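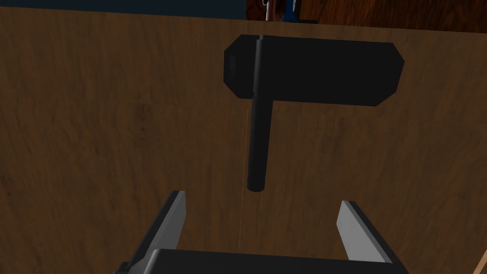

"문이 열렸다고 로그에는 찍혀 있는데, 문은 그대로 닫혀 있더라고요."

자리에 앉자마자 나온 말이 이거였어요. 제가 커피 뚜껑도 열기 전이었는데요! 스토브턴(Stovton) 사무실 2층, 토요일 오전이라 복도가 조용했습니다. 제 앞에 앉은 분은 잘란스(Zalance)에서 로봇 팔의 문 열기 동작을 맡고 있는 엔지니어예요. 이름은 빼 달라고 하셔서 그냥 '담당자'라고 쓸게요.

잘란스 팀은 나무 문짝에 달린 손잡이를 집게로 잡아 돌리는 동작을 시뮬레이션에서 먼저 가르칩니다. 검은 판에 둥근 막대가 아래로 늘어진 손잡이가 특히 말썽이었대요. 한 번 돌릴 때 2,000회를 시도하는데, 2월에 나온 결과에서 292회가 이상했다고 합니다.

"집게가 막대에 닿기도 전에 닫혀요. 빈 데를 꽉 무는 거죠. 그러고는 잡았다고 보고하고 그대로 당깁니다. 처음엔 손잡이 모델이 잘못된 줄 알고 이틀을 거기다 썼어요."

이틀이요? 하고 물었더니 웃으시더라고요. "네, 이틀요. 막대 끝에 마개처럼 살짝 굵은 부분이 있잖아요. 충돌 형상이 거기서 틀어졌나 했죠. 멀쩡했어요."

원인은 솔란키(Solanki)라는 내부 모듈에 있었습니다. 목표 지점까지 남은 거리를 계산하는 부분인데, 집게를 활짝 벌린 상태에서 기준점을 손가락 끝이 아니라 손바닥 쪽으로 잡고 있었다고 해요. 그러면 거리 값이 최대 14cm까지 어긋난답니다. 저는 몇 밀리미터쯤 되는 얘기인 줄 알았다가 좀 놀랐어요.

그런데 잡지도 못한 걸 왜 잡았다고 했을까요? 저는 이게 제일 궁금했거든요.

"성공 판정이 너무 순진했어요. 집게 닫힘 명령이 끝나면 성공, 그걸로 끝이었으니까요. 손가락 사이에 뭐가 있는지 확인을 안 했습니다. 제가 짠 코드라서 할 말이 없네요."

시뮬레이션 안이면 괜찮은 거 아니냐고 (좀 눈치 없이) 물었더니 표정이 바로 진지해지셨습니다. 같은 판정 코드가 코넘(Konum) 시험실의 실물 팔에도 올라갈 예정이었다고 해요.

"실물이면 팔이 빈손으로 뒤로 쭉 빠지는 거예요. 문이 따라올 줄 알고 힘을 준 상태로요. 뒤에 사람이 서 있으면 어떡해요. 그 생각을 하니까 밥이 안 넘어가더라고요."

그래서 실물 시험은 일단 멈췄습니다. 지금은 집게가 닫힌 뒤 손가락 사이 간격과 접촉력을 둘 다 확인하고, 하나라도 기준에 못 미치면 팔이 그 자리에 서도록 바꿨대요. 당기는 속도도 처음 구간은 확 낮췄고요. 빨리 움직이는 걸 좋아하는 팀원들한테는 원성을 샀다고 합니다.

새 판정으로 다시 돌린 결과는 아직 다 안 나왔어요. 잡는 동작 자체는 전보다 느려졌고, 가끔은 제대로 잡아 놓고도 의심이 많아서 멈춘다네요. "그건 차라리 반갑죠. 멈춘 건 제가 가서 보면 되니까요."

인터뷰를 마치고 나오는데 담당자가 제가 나갈 문을 먼저 잡아당겨 주셨어요. 미는 문이었습니다. 둘 다 한참 웃었네요. 코넘 쪽 시험 일정이 다시 잡히면 그때 또 찾아가 보려고요.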